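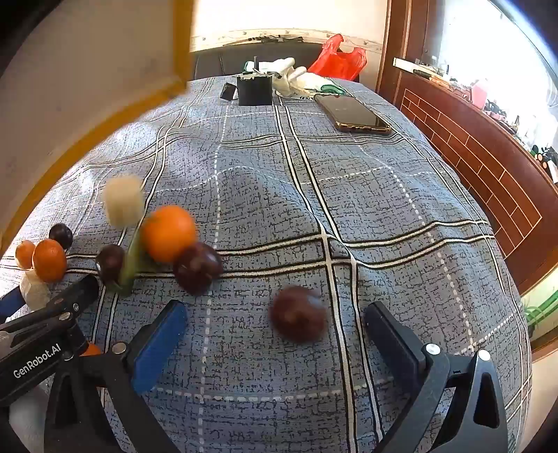 Page last changed: 5 February 2018

Fabric Shading and Indoor Glare in Study Rooms
Project report, Grevcombe Technical College, Building Physics module

1. Background

The study rooms on the south side of the Stollska building get direct sun for much of the day. Users have complained of glare on desks and screens, and the existing slatted blinds are usually left either fully open or fully closed. With the blinds closed the ceiling lights stay on, even at noon. The project compared woven fabrics as a simple screen for the lower part of the window, leaving the upper part clear.

A patterned cloth does not pass light evenly. Dark yarns absorb more than pale ones, and a checked or striped weave can throw a faint pattern onto the desk. Folds add to this, as light has to pass through more than one layer where the cloth doubles back.

2. Method

Two fabrics were tested, listed in the tables as Skornach (plain weave, undyed) and Zamfir (checked weave, dyed yarn). Each was hung flat on a timber batten across the lower sash. A third condition with no fabric served as the reference.

Light levels were read with a handheld lux meter at 16 points on a grid laid out over the desk surface. The meter was set down flat at each point and left to settle for 30 seconds before the value was written down. The full grid was repeated 3 times per condition, and the mean was used. All readings were taken in July, with the ceiling lights off and the door shut. Runs with passing cloud were dropped and done again.

Glare was judged separately. Each member of the group sat at the desk facing a switched-on monitor and marked a five-point scale, from "not noticed" to "cannot work."

3. Results

Both fabrics lowered the reading at every grid point in the two rows nearest the window. The checked cloth gave the lower mean, but also the wider spread between neighboring points. The plain cloth gave a more even field. In the row farthest from the window the difference between the fabrics was smaller than the scatter between repeats, and no conclusion is drawn for that row.

Glare scores moved in the same direction as the readings. The plain cloth was marked slightly worse than the checked cloth for direct view of the window and slightly better for reading from paper.

Hanging the checked cloth with gathers changed the result more than expected. The mean fell again, but the spread grew, and two of the repeats had to be thrown out after the batten slipped.

4. Sources of error

The meter sensor is not perfectly level when the desk surface is uneven. The sun also moved during each run – a full grid took long enough for the shadow of the window bar to cross at least one point. Later runs started from the opposite corner to offset this, but the early ones did not, and they were kept.

The glare scale was filled in by the same people who hung the fabric, so the scores were not blind.

5. Further work

Winter readings are needed, when the sun is lower and reaches the back row. Washing may also change the weave through shrinkage, and no washed samples were tested. The raw readings are in Appendix B – the column headed "gathered" refers to the checked cloth only.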